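Ticket 235 – Right gripper pose drops out during floor tasks
Project: Cusi (student manipulation project, tidy-up set)
Component: tag tracking, handheld pair
Status: open, workaround in place

Symptom
Left gripper tracks normally. Right gripper loses its pose for up to 13 frames at a time, mostly when the jaws are low and close to the floor. The logger does not raise an error. It repeats the last good pose, then jumps. Table tasks from the same build are clean.

Setup
Two handheld grippers, one marker mount each, both cabled to the Adeo logging laptop. Head camera at default height. Software is the November build with no local patches.

Log
1. Swapped the left and right cables at the laptop. Fault stayed with the right gripper. Cables ruled out.
2. Re-ran the tag calibration with the printed board. Reprojection error normal for both sides.
3. Checked the tag IDs against the config file. The right mount had one face entered with the ID of an old spare. Corrected. Dropouts shorter but still present.
4. Fixed exposure instead of auto. Polished floor throws bright patches and auto exposure was hunting. Clear improvement when facing away from the window, little change when facing it.
5. Sunday, repeated the pick-up task on the marble with a hammer and a dustpan, exposure still fixed. Dropouts only with the right gripper down at floor level. Raising the wrist a little brings the pose back within 2 frames.

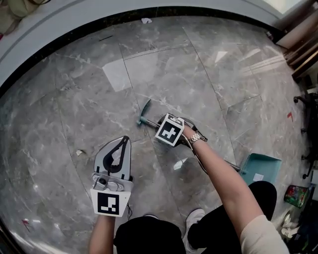

Does the logger need a restart after a tag ID is changed in the config?
The file is read once at start-up, so close the logger and open it again, then check that the new ID is listed in the header of the next log.

Workaround
Lock the exposure before the first take. Start each take with both grippers raised and hold until both poses show green. Discard any take with a gap of over 2 frames. Do not interpolate – the jump at the end of the gap ends up in the training set as a real movement.

To do
- Logger to write an explicit "pose lost" flag in place of the repeated value.
- Try the right mount with a steeper tilt. Bracket drawing is in the Cusi folder, not yet printed.
- Repeat step 5 on the carpet tiles for comparison.

Leave open until the tilt test is done.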